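Clumoda Table Set, plate and small spoon 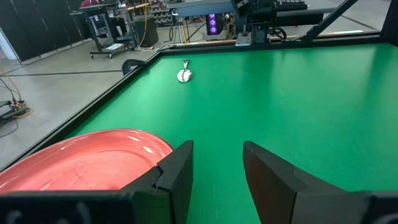

Clumoda plate in red, with the small spoon.

Item no. 2926

The Clumoda plate has a glossy surface and a curved rim. It is made for breakfast, for cake or for a light supper, and it goes well with a green table as well as with a plain white one. The spoon is small, with a short handle and a shiny bowl. We recommend it for dessert, for sugar and for coffee.

Plate and spoon can be ordered together or separately. A dishwasher is fine for both. Please do not use scouring powder on the plate, it takes away the shine.

Weight of the plate: some 499 g
Packing unit for restaurants: 134 sets
Delivery: from February

For larger orders please write to Annelies Ruchti at Ortner. She answers also questions about single replacement pieces.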